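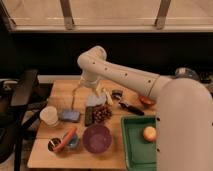
Figure 1. The arm over the tabletop set, gripper pointed down.

Safe Enough to Share: Writing House Rules for a Tabletop Robot Arm
Project report by Ankit Goel
Advisor: Tsegereda Alemneh
December 16, 2025
5 min read

When I signed up for this project I figured I'd spend the term making an arm pick things up. I ended up spending most of it writing rules (and rewriting them, and arguing about them in the hallway), and I got way more into it than I expected!

Some background first. Our lab, the Igwe Lab, has one arm that everybody shares. Before June there was a single page of instructions taped inside a cabinet door, and it mostly told you how to turn the thing on. Every person had their own habits. One of my labmates always parked the arm before leaving, another one left it wherever the last run ended, and the next person had to guess which program was loaded. My project was to turn all of that into one set of working rules, which we called Fadeck, and then see if people would follow it.

What I read

I started with the public safety standards for industrial robots and for robots that work near people. They're long! A lot of the material is about factory cells with fences and light curtains, and we have a table. The part that helped me most was the general approach: list the hazards, decide how bad and how likely each one is, do something about it, then check again. Tsegereda kept telling me to stop copying sentences out of the standards and go stand next to the table with a notebook. She was right, and my second draft was half as long.

The rules about the table

I thought the dangerous part would be the arm swinging around, so my first draft was all about speed. Then I looked at what we put in front of it. We use household objects on purpose, and a messy tabletop like the one in Figure 1 has a bowl, an apple in a green tray, something crumpled and see-through right under the gripper, and a long black utensil toward the back. Those don't all need the same rule.

So Fadeck sorts objects before they go on the table. Soft and light things are fine for anybody. Anything with a blade or a point needs a second person to sign off, and if you can't tell whether it has an edge, it counts as sharp until you've checked it by hand with the arm stopped. Thin film and bags go on their own list, because cameras have trouble with clear stuff and I didn't want anyone reaching in to pull a bag off the fingers while a program was still live. Open cups stay dry. Real food gets tossed at the end of the day (sorry, no snacking on the test fruit).

The rules about people

Hands stay off the tabletop unless the arm is stopped and you've said "stopped" out loud. It feels silly the first time. By the second week I was saying it at home while unloading the dishwasher.

We also set a speed cap of 250 millimeters per second for any new program. You can ask to raise it after 53 clean runs in a row. Why 53? I had 50 in the draft, and Tsegereda wanted three more with a different person at the stop button, and we just added them together. I still like it. The floor line is taped 900 millimeters from the table edge, and if you're not on the run sheet you stay behind it.

The stop button gets pressed for real at the start of every session. I wanted this to be once a week and lost that argument.

Keeping records

Every run goes into Fluvine, our log sheet, with the program name, who ran it, who was on the button, and what was on the table. I capped the notes box at 2000 characters after one labmate pasted in an entire error log. The best entries are short, like "gripper closed early, stopped it, nothing dropped."

What didn't work so well

The sign-off rule was slow. If you're alone in the lab at 7 p.m. and want to try one utensil, you're stuck, and I know at least one person swapped in a wooden spoon and called it a day. I guess that's the rule working, but it annoyed people. I also wrote nothing at all about where chairs go, and they drift toward the table constantly. That's going in the next version.

The other gap is that I never tested the rules with anyone outside our lab. The Grositen group down the hall has offered to try them next term on their own setup, and I've already warned them about the "stopped" thing.

Thanks to Tsegereda for reading four drafts, and to everyone who filled in the log even when I was being a pain about it.

Contact: Igwe Lab front desk | © 2025 Ankit Goel | Back to top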